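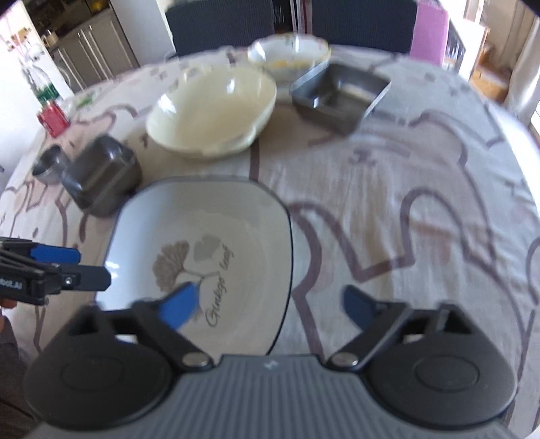

N.º 312

Tiempo de lectura: 6 minutos

De poner mesas a enseñarle a una pinza a ponerlas: ¿puedo negociar algo?

Trabajo en Dornside, que lleva apartamentos turísticos, en el equipo que deja la cocina y la mesa listas entre un huésped y el siguiente. Once años. Sé doblar un mantel con dibujitos de forma que el dibujito quede mirando a la puerta, cosa que ningún huésped ha agradecido jamás.

Desde agosto a tres del equipo nos han «reasignado parcialmente» a un proyecto que se llama Wostemia. En cristiano: seguimos yendo a los apartamentos, pero en vez de usar las manos usamos unas pinzas que se agarran con las manos. Una en cada una. Tienen dos dedos con almohadillas azules y la cámara va en la propia herramienta. Con eso hay que coger los platos, los boles, el molde de horno, lo que haya por la mesa, y colocarlo o recogerlo mientras se graba. Luego lo desordenas y otra vez. El robot que algún día hará esto no lo hemos visto. Nos dicen que va bien, como cuando preguntas por un primo lejano.

Mis dudas:

El objetivo son 227 tomas válidas por semana. La semana pasada hice 224 y me quedé sin el complemento. Las que faltaron me las tumbaron por «trayectoria dubitativa». Dudé, sí. Era un plato cuadrado, de los que llevan escrito «Ginkgo leaf» por si el huésped confunde la hoja con una berenjena, y tiene el borde tan bajo que la pinza no sabe por dónde entrarle. Yo tampoco, con pinza. Con la mano lo levanto dormida.

La categoría sigue siendo la misma y el sueldo también. El encargado dice que es «menos físico». Mis muñecas opinan otra cosa.

Y la pregunta de fondo, que me da un poco de apuro escribir: ¿estoy enseñando a mi sustituto? ¿Y si es así, debería al menos cobrarlo como clases particulares?

Se agradecen respuestas de gente que haya pasado por algo parecido. Las de «reinvéntate» ya me las da mi cuñado gratis.

mantelera_11

3 respuestas, ordenadas por votos

Unnur Frandsen
Respuesta aceptada

Pasé por lo mismo en Ķēniņš, una panadería industrial, sección de bandejas. Catorce meses con pinza. Te cuento lo que saqué en limpio y lo que hice mal, que abulta más.

Lo primero, el complemento. Pide por escrito con qué criterio se descarta una toma y quién lo decide. Si lo decide una persona, que dé el motivo toma a toma. Si lo decide un programa y eso afecta a lo que cobras, en España la empresa tiene que informar a la representación de los trabajadores de los parámetros y las reglas que usa (Estatuto de los Trabajadores, artículo 64.4.d). Si tenéis delegada, el escrito que lo mande ella. Si no tenéis, mándalo tú igual y guarda copia con fecha. En nuestro caso el programa se llamaba Clilter y rechazaba cualquier toma en la que te parases más de un momento antes de agarrar. Nadie se lo había dicho a quienes agarrábamos. En cuanto lo supimos dejamos de pararnos, agarramos bastante peor y el porcentaje de válidas subió. Saca tus conclusiones.

Y ya que estás, discute eso de la duda. Un plato plano sobre un mantel arrugado es difícil de verdad para dos dedos. La pausa en la que miras por qué canto entrar es parte del oficio, y si la borran de los datos, la máquina aprenderá a tirarse en plancha sobre la vajilla. A los técnicos esto les interesa mucho más que a tu encargado. Busca a un técnico. Suelen estar donde el café.

Trucos, por si sirven. Al plato éntrale por una esquina, con un dedo por encima del borde y el otro rozando la tela, y no aprietes hasta notar que el de abajo ha entrado. Los boles de borde ondulado se cogen mejor por el valle que por la cresta. Los moldes metálicos de paredes inclinadas se escurren, así que agárralos por el canto de arriba y cerca de una esquina. Y si el mantel hace pliegues, estíralo antes de empezar la toma, salvo que te pidan expresamente lo contrario. A nosotros nos lo pidieron un mes entero, con paños de masa, y aún sueño con ello.

Lo de la categoría. Que te cambien tareas dentro de tu grupo profesional lo pueden hacer bastante a su aire. Si lo nuevo corresponde a un grupo superior, tienes derecho a cobrar la diferencia mientras lo hagas. La pelea está en demostrar que grabar demostraciones, repetirlas con criterio y avisar de las que salen mal es otra cosa que preparar cocinas. Apunta cada día lo que haces. Yo empecé a apuntar en el mes nueve y la mitad de lo anterior se perdió, porque mi memoria no la dio por válida nadie.

Las muñecas: al servicio de prevención, ya, por escrito. «Menos físico» es una frase que se dice desde una silla. Pide que evalúen el puesto como puesto nuevo, con su herramienta, su peso y sus repeticiones. Nosotros conseguimos pausas y cambiar de tarea a media mañana. No conseguimos una pinza más ligera, aunque sí una reunión sobre la pinza más ligera.

Y lo de fondo. En Ķēniņš el brazo llegó. Hace las bandejas de barra recta. Las demás las hacemos nosotros, y cuando el brazo deja una bandeja cruzada, la descruzamos nosotros también. De cinco que éramos en la sección quedamos tres. No despidieron a nadie; dos se jubilaron y no se cubrieron las plazas, lo cual sale muy limpio en una presentación. Mi trabajo es ahora más tranquilo y más aburrido, y paso más rato sola que antes. Esa parte no venía en el folleto. Si puedes negociar algo mientras todavía te necesitan para grabar, negocia eso: qué pasa con las plazas después. Cuando se acaban las tomas se acaba también el interés por tu opinión.

 mantelera_11: Gracias, de verdad. Probado lo de la esquina. Funciona, y me fastidia.

 Unnur Frandsen: Pues que no te vean contenta, que suben el objetivo.

tornillo_libre

Yo no me preocuparía. Los robots llevan toda la vida a punto de llegar, mi aspirador lleva desde ayer debajo del sofá. Además siempre harán falta personas para el trato humano.

 mantelera_11: Mi trato humano es con boles. Los huéspedes llegan cuando me he ido.

 tornillo_libre: Bueno, pues eso también es trato.

 pepa_del_bajo: ¿Has sacado ya el aspirador?

GestorDeGuardia

Añado tres cosas a lo de Unnur, que en general está bien.

El complemento: mira si está en el convenio, en tu contrato o en un papel que te dieron en agosto. Si es nuevo y voluntario de la empresa, pueden fijar condiciones, pero tienen que ser conocidas de antemano. Un motivo como «trayectoria dubitativa» que nadie ha definido es difícil de defender para ellos. Reclama la semana de las 224 enseguida. Las cantidades prescriben al año, pero el argumento se enfría mucho antes.

Las grabaciones: pregunta qué recogen y para qué se van a usar. Si en las tomas salen tus manos, tu voz o tu forma de moverte de manera que se te pueda identificar, hay datos personales por medio y tienen que informarte de la finalidad, el plazo y a quién se los ceden. Suele haber una tercera empresa. Pregunta también qué pasa si el apartamento tiene cosas de un huésped encima de la mesa, por curiosidad más que nada, y verás qué silencio.

Lo de cobrarlo como clases particulares: no existe figura para eso. En la práctica he visto pactar un plus de proyecto con fecha de inicio y de fin, y en un caso el compromiso de que quien graba tiene preferencia para los puestos de supervisión que salgan. Que lo firmen. De palabra no vale gran cosa, y menos si el encargado cambia, que cambian más que los manteles.

Corrijo un detalle: si no hay representación legal en tu centro, lo del 64.4 se te complica, porque ese derecho es de ellos y no tuyo. Podéis promover elecciones si el centro llega al mínimo de plantilla. Mira bien qué cuenta como centro de trabajo si cada día vas a un piso distinto, ahí hay tela.

 mantelera_11: De momento va el escrito del complemento y el de las muñecas. He preguntado lo de la tercera empresa y me han contestado que «es complejo». Seguiré informando.

 pepa_del_bajo: Yo soy otra de las tres del equipo. A mí me tumbaron siete por lo mismo y pensaba que era cosa mía. Mándame el escrito.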